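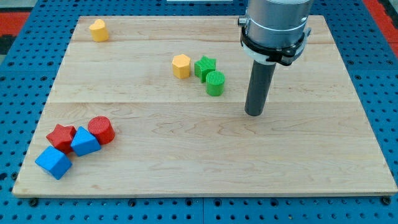
Fig. 6. Jointed maple board on perforated blue table, with small colored shape blocks.

Fallilbridge Open Courseware
Home | Courses | Handouts | Search

Work Surfaces and Fixturing — Handout 2
Topic: flat boards on perforated tables

1. Scope

This handout covers a wooden board placed on a perforated metal table and used as a surface for small loose parts. Clamping of heavy stock is treated in the Palter notes and is not repeated.

2. Board

The board in Fig. 6 is made of planks joined side by side. Seams run across it, one near the middle and one nearer the far edge. On any jointed board a seam is a possible step. Check it with a straightedge laid at right angles to the joint, then again along both diagonals. Record the largest gap. A step that catches a fingernail will tip a small block and must be scraped flush before layout work starts.

Grain matters less than students expect. Maple moves across the grain with changes in humidity, so holes for fasteners in that direction are slotted. Do not slot both ends.

3. Table

The holes form a regular grid, and the grid serves as the coordinate reference. Number the holes from the near left corner of the table. Where panels meet, measure the pitch across the joint before relying on it — a small error at the joint carries into every position beyond it.

Two dark bolt heads are visible just in front of the board, near its lower corners. For your own setup, use 316 stainless bolts with flat washers. Tighten by hand, then with the short wrench.

4. Blocks

Small foam or plastic pieces are suitable for placement exercises. Both materials are light and slide easily. Keep at least one block width between neighbors in the starting layout. Sort by shape first, color second. Pieces with worn corners go back to the Ogura tray.

5. Exercise

a) Mark a square of 100 mm on the board in soft pencil, sides parallel to the table grid.
b) Place one block at each corner and one at the center.
c) Measure both diagonals and enter the difference in the table on the back of the sheet.
d) Clear the board, erase the marks along the grain, and repeat with the square turned 45 degrees.

Worksheets are due at the start of the October review session. Report lengths in millimeters, one decimal place.

We use cookies to remember your settings. Accept | Manage

Related handouts
Reading a Straightedge
Panel Joints and Pitch Error
Bristance Table: Care and Cleaning
Slotted Holes in Solid Wood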